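Brollport sleeve fault

The Brollport sleeve fault was a recurring failure in the laundry-folding software Denico, used on two-armed tabletop robots at the Woldemariam test laundry. It came to light in May 2022. A robot told to fold a T-shirt would take hold of the sleeve hem, decide that it had hold of nothing, and pull harder to make sure. The shirts generally lost the argument.

The fault takes its name from the Brollport workcell, where it was first logged. Staff at the laundry called it "the handshake."

Background

Denico was written by a small team at the firm Istovent under Tien-fu Fang. It splits folding into short stages: pick a garment from the basket, spread it, grip two points, fold, and stack. Before each fold the software checks that both grippers have closed on cloth. In version 304 this check relied on the gap left between the fingers. A wide gap meant cloth, no gap meant a miss, and towels, on which most of the tuning had been done, agreed with this view of the world.

T-shirt knit is thinner. A single layer pinched at the hem left a gap so small that the check rounded it down to zero. The software then ordered a regrip, which in Denico meant a short backward tug to clear the fingers, followed by a second try. As the fingers had not been told to open before the tug, the sleeve went along with them.

Discovery

On Wednesday, May 4, 2022, an overnight run of 882 folds finished with a reported success rate that pleased everyone until the stack was unfolded. Birsen Gezer, the test engineer on the morning shift, found 64 shirts with stretched or popped hem stitching, nearly all on one sleeve. The log listed every one of them as a clean fold. It also listed a great many missed grips, which had been put down to bad lighting.

Gezer reproduced the fault before lunch by running the same shirt through the cell until it had one sleeve noticeably longer than the other. The shirt was kept and is said to hang in the Istovent break room.

Safety review

No one was hurt, but the tug raised a wider concern. The regrip move ran at full arm speed and skipped the pull limit applied to ordinary folding moves — an oversight dating from an early version, when regrips were rare. The review found that a person reaching in to free a snagged garment could have been caught between an arm and the side wall. Operators were told to stop both arms before touching any cloth, a rule that had been on the wall all along in small type.

Correction

Version 305 opens the fingers before any backward move, applies the pull limit to every move, and compares the finger gap with motor effort. It was passed after 1,668 folds without a damaged hem. It is also slower, and it treats very thin scarves with a suspicion that Fang's team has described as "a known issue" ever since.

Folding work

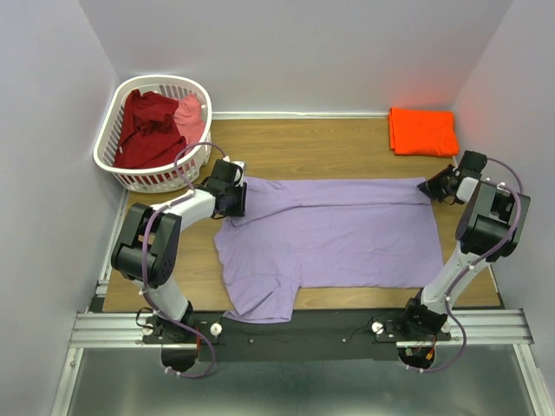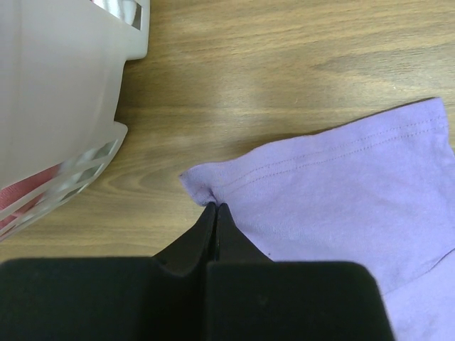

Folding work on a lavender garment. In the second picture, the fingers are closed on a corner of the sleeve hem.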